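Search this notebook Go Advanced search
We use cookies to keep you signed in and to remember your page settings. Accept Manage

April, bench notes
Posted by Dörte Hagedorn

Tablet coating, week three of arguing with the pan. Ewan wanted me to write this one up properly so he can pick up the next run while I'm away, so it's longer than usual (sorry, Ewan, you asked for it!).

Started at 7:40 with the leftover cores from the Nulik batch. These are the plain white rounds with the shallow curve, no score line. I pulled a handful for friability before doing anything else and they came out fine, a little dust at the bottom of the drum but no caps popping off. Hardness was on the low side of where I like it. I'd have been happier with another notch on the press, but they're pressed now and we only have the one drum of them left, so on we go.

Coating suspension was the usual film former and plasticizer with the new pigment paste from Zurkden. The paste is thicker than the old one and it does not like being dumped in all at once. I did that last time and spent half the morning fishing out lumps. So this time: vortex going first, paste in with a spatula a bit at a time, then left stirring slowly for 64 minutes (I meant to do an hour and got stuck on the phone with Reuter about the spray nozzle). Passed it through the sieve and almost nothing stayed behind, which made my morning.

About the nozzle. Reuter say the replacement needle is on its way and we should keep using the old one with the air pressure turned down a touch. I can live with that. What I can't live with is the dribble it leaves when you pause the spray, so please, whoever runs this next, swing the arm out over the tray before you stop the pump. I forgot once and had a nice wet clump of about a dozen tablets glued together like a raspberry.
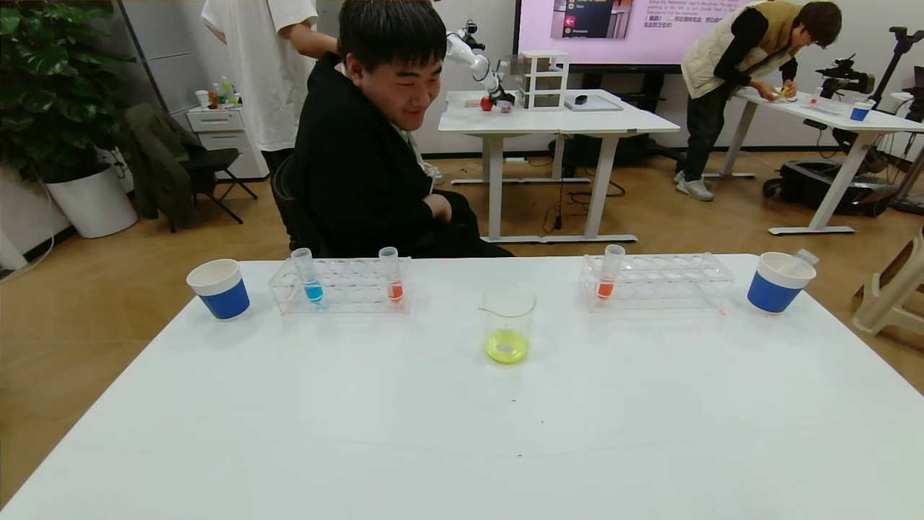

Bench table: tubes in their racks, beaker in the middle.

Run itself. Charged the pan, jogged it until the exhaust temperature settled, then started spraying slow. I always want to speed up after the first ten minutes because nothing seems to be happening, and I always regret it. Kept it slow until the cores had a thin even blush of color and then opened it up. Pan speed stayed the same all through. I sampled every so often, 101 tablets over the whole run if you add up all the little bags, and wrote the times on the bags in pencil because the marker keeps rubbing off.

What I saw:

First bags look patchy, as you'd expect. Middle bags are good on the faces but thin around the edge, and a few have that orange peel texture if you tilt them under the lamp. Last bags are the best we've had since we changed pigment. Still a little orange peel, though much less, and the edges have caught up. I found two with a chip at the rim, and I'd blame the soft cores for those before I'd blame the pan.

Weight gain came in just under target. I weighed 200 before and 200 after, same balance, and dried them overnight last time but only through lunch today, so don't compare the two runs too closely. There may be some water still in there flattering my number. I've put the trays back in the dryer and will reweigh before I leave.

Full count of coated tablets off the pan was 2,508 by the counter, minus the raspberry.

Disintegration: did one basket only. All six came apart well inside the limit, and the film split first and floated off in little rags, same as with the old pigment. I want two more baskets before I say anything to Drorari, they get excited very easily and then they want a date.

For Ewan, things to do or not do:

Turn the heater on early, it is slow this week.
Leave the suspension stirring the whole time you spray. It settles quicker than the old one.
Try the inlet air a few degrees cooler. My guess is the droplets are drying before they spread and that's where the peel comes from, but I'd like you to change that and leave everything else alone.
The small sieve has a bent rim. Use the other one.

Comment from Ewan Rennie: Fine by me. Will the second drum of paste be open or do I start a fresh one?

It's open, bottom shelf, give it a good stir. Reweighed at 4:15, lost a hair more water, numbers are in the sheet.

Get new notebook entries by email. Subscribe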